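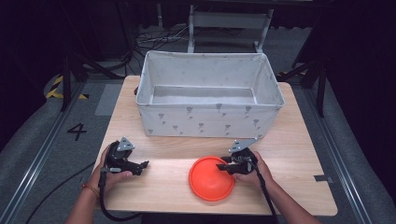 Workroom inspection checklist: tables, floor, lighting and soft storage
Site: Grurthorpe, Room 104
Completed by: Lorraine Wihongi
Month: July
Ratings: S = satisfactory, M = monitor, A = action required, N/A = not applicable

Section 1. Work table

1.1 Top is level and does not rock under hand pressure at each corner. S
1.2 Surface free of splinters, raised grain and lifted edges. S
Comment: Pale wood top, fine grain. Wiped with a dry cloth in both directions, no snagging.
1.3 Fixings tight. M
Comment: One bolt on the underside took a quarter turn. Recheck at next inspection.
1.4 Clear strip kept along the working edge. S
Comment: The storage bin goes at the far end of the table. Bare wood in front of it is the working strip and holds only the item being handled.
1.5 Load within table rating. S

Section 2. Fabric storage bin

2.1 Correct bin in use for this table. S
Comment: Large rectangular bin, light fabric with small grey flower print. Listed in the room inventory as Homum, large.
2.2 Bin empty before start of sorting. S
2.3 Walls stand without support. M
Comment: Walls sag slightly and the corners are wrinkled. Acceptable for light household items. Do not use for glass or anything with a point. If the rim folds inward far enough to cover part of the base, replace the bin.
2.4 Base lies flat inside. S
2.5 Tabs, clips and handles secure. S
Comment: Small dark tab near the rim on one short side. Pulled by hand, no movement. Keep that side away from sleeves and bracelets.
2.6 Fabric free of tears, loose thread and staining. S
2.7 Bin not overhanging the table edge. S

Section 3. Bowls and small containers

3.1 Free of cracks, chips and sharp moulding lines. S
Comment: Orange-red plastic bowl checked on the rim and across the dome. Surface smooth.
3.2 Placed rim down when empty. S
Comment: Rim down is the room standard. A bowl left the right way up collects offcuts and screws, and these were found in the Rolletti set at the previous inspection.
3.3 Set back from the table edge. M
Comment: The bowl tends to be left near the front edge. Low consequence with plastic, but the same habit will apply when ceramics are out. Raised with staff on the afternoon shift.
3.4 Nested sets separate without force. S
Comment: Araújo set, 6 pieces. The two smallest bind slightly. Do not lever them apart with a blade.

Section 4. Floor

4.1 Carpet flat, no lifted seams or curled edges. S
Comment: Grey carpet. Seam nearest the door was glued down after the last report and is holding.
4.2 Walkway clear on all sides of the table. M
Comment: Tripod stand beside the table on the right.
4.3 No leads crossing the walkway. M
Comment: One black cable trails across the floor to the left, more lie tangled beyond the table.

Section 5. Lighting

5.1 Level at table height suitable for the task. A
Comment: The room is dim. Grey items are hard to pick out against the grey carpet if dropped. Two tubes to be replaced and a lamp fitted on the wall side. Light level to be measured again at table height once this is done.
5.2 Switches accessible from the door. S
5.3 Glare on glossy items. S
Comment: Small highlight on plastic items only.

Actions

A1. Replace tubes and fit lamp (5.1). Due in 5 working days.
A2. Recheck table bolt (1.3).
A3. Mark a setback line along the front edge of the table with low-tack tape (3.3). Test the tape on the underside first, as the finish has not been identified.
A4. Order one spare bin, same size (2.3).

Checklist to be kept in the Room 104 folder. Copy to stores with A4.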